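Readme for the Stadlow backdrop set. Maintained by Nikola Makowska; lighting notes by Algirdas Vanags. Last tidied up in March.

# Stadlow Green

A small folder of stills and colour notes on the green backdrop at Stadlow. It was put together for people who key footage shot there, or who need to match the green in another room. It covers the backdrop's colour, how that colour changes with height, and how it looks in soft or grainy pictures.

## Contents

- `stills/` – 80 stills, no grading applied
- `swatches/` – 13 colour patches with the readings written on each
- `notes/` – lighting notes and the hanging sheet
- `skidudau/` – settings for the Skidudau keyer, one file per lighting setup
- `CHANGES.md`

The stills were sorted by hand. If you rename any, update the list in `notes/index.txt` as well or the swatches will point to the wrong file.

## The backdrop

We call it "the green" in the file names. The cloth was ordered through Lucero as a single colour, but it doesn't read as a single colour on camera. In most of the stills there's a drift from top to bottom, and one sampled value won't key the whole height cleanly.
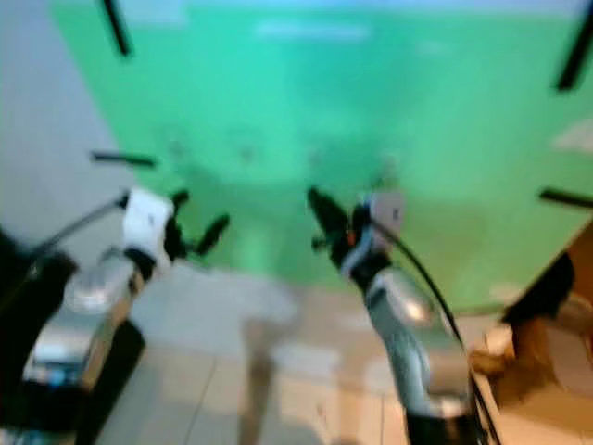

*Teal-green at the top of the backdrop, a lighter mint-green lower down. Heavy motion blur.*

For keying, take at least two samples: one high and one low. The Skidudau files are set up this way, with the upper sample labelled `teal` and the lower one `mint`. If you're using something else, start with the mint value and widen the range until the top goes.

Motion blur is a separate problem. Blurred edges mix with the green and you get a fringe that belongs to neither side. Stills with heavy blur have `_b` at the end of the name. Leave them out when you're sampling colour, but keep them in when you're testing edges.

## Hanging and care

The hanging sheet in `notes/` has the full version. In short:

- Roll the cloth, don't fold it. Creases show as darker lines.
- Steam from the back.
- Clip the sides after the top is level.
- Lint roller only. The spray cleaner left a pale patch on the old cloth and we never got it out.
- Store the tube lying flat on the long shelf, label facing out.

The Milunent paint on the side flat is a near match and was never meant to be an exact one. Don't sample from it. Touch-up paint is in the metal cupboard.

## Green cast and soft stills

Some stills have a strong green cast across the whole picture. Darker surfaces pick up a sheen in these, and a wide key will eat into them. Narrow the range first, then lift the blacks if you still have holes.
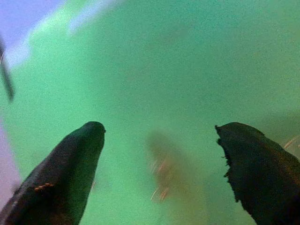 *Hazy green with visible grain. Dark edges and small orange marks stay distinct against it.*

Warm colours survive a cast better than greys do. Oranges and tans separate easily, and we've used them as reference points when lining up layers. Pale grey is the hard one, especially next to the mint end of the range.

Run a light denoise before keying grainy stills. Algirdas prefers to key first and clean the matte afterwards. Both sets of settings are in the folder and the difference is small, except on ragged edges, where denoising first can round off notches you wanted to keep.

## Lighting

Each setup has its own sheet, numbered to match the Skidudau file. Setup 5 is the one most people want. Setup 2 is kept for older work and has more spill. Write any changes on the sheet and initial them – we lost a good setup last winter by moving a stand and not noting it.

## Known problems

- The swatches were read on one monitor. Treat them as a guide.
- Setup 2 has no low sample. Borrowing the one from Setup 5 works, badly.
- A few soft stills still lack an `_s` in the name.

## Use

Free to use inside Stadlow and on shared jobs. Ask Nikola before passing the stills on. Corrections to the lighting sheets go to Algirdas, preferably with the file name and setup number in the subject line.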